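Druvirero opens its home-robot planning software to outside developers

May 2025

Druvirero is very pleased to announce the release of Ornetti, the motion planning and perception toolkit our team has been quietly labouring over for the better part of two years, and which we are now happy to share with anyone who would like to build on it.

Ornetti looks after the stretch of work between "the robot has been told what to fetch" and "the arm is moving". It reads the wrist camera, builds a working model of shelves, walls and furniture, and proposes a path that keeps the open gripper clear of all of them. Developers can rehearse every motion in simulated rooms before a real arm is switched on, and they see just what the wrist sees, open fingers included. 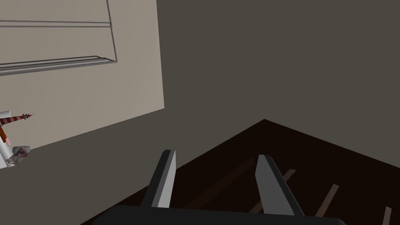
Why we began with the awkward views

"A good deal of planning software behaves beautifully when the camera has a tidy view of a table," said Ritva Manninen, who leads perception at Druvirero. "We wanted to spend our time on the other moments, when the wrist has swung round and there's mostly plain wall to go on, with perhaps a bit of something colourful off at the side. Those are the moments our early testers kept writing to us about, and bless them for it."

The release comes with up to 2,000 simulated room layouts, 12 of them fully annotated for newcomers, together with a replay tool that lets a developer pause a run, change the planner's settings and carry on from the same arm position.

Low approaches beneath furniture have had particular attention, and the collision checker now treats the underside of a cabinet as carefully as its front.
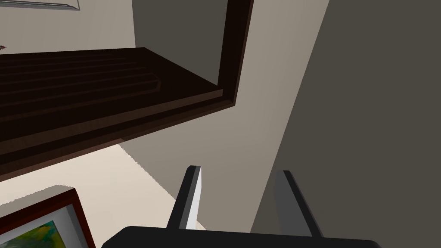

Lauri Hirvonen, our planning lead, rewrote that part of the checker twice and would like it known that he enjoyed the second time more. Our friends at Kapoor tested the result over six months and have kindly contributed their own configuration files, which are included in the download.

Ornetti is available today at no charge for research and teaching. Commercial licences are offered through our distribution partner, Trastmont, whose staff will gladly talk through what suits your organization. A second release, with support for two-arm planning, is scheduled for October.

Media and developer enquiries are warmly welcomed by the Druvirero communications office.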